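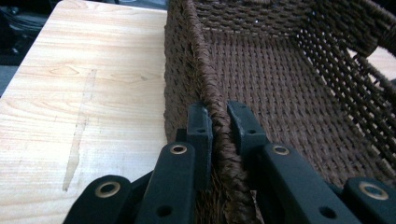

Grasp labeling moves to version two

The perception group at Flutari has switched its grasp labeling tool over to the new build. Anyone who opens a session from Monday on will get it by default.

The main change is in how the tool marks the start of a grasp. The old build used finger width alone: once the jaws stopped closing, it wrote a label. That worked for boxes and bottles. It worked badly for thin or soft edges such as woven rims, where the fingers keep creeping inward after first touch and the label landed late. Version two reads the width signal together with the wrist view and marks the first contact on each side separately.

Sepehr Hashemi ran both builds on 2,000 grasps from the Walville recordings. The old one put 355 labels far enough off that a person had to move them. The new one left 203, most of them on cloth and rope. Barry Hebden is going through those by hand and would like a second pair of eyes – ask him for a login.

Two things to know before you start. Sessions saved in the old format still open, but they are converted on first save and can't go back. And the planner in Bellis expects a single contact time, so for now the exporter sends it the later of the two. Wyn James has a patch for the planner side that takes both, due in July.

Batches are limited to 100 clips until the memory problem in the viewer is fixed.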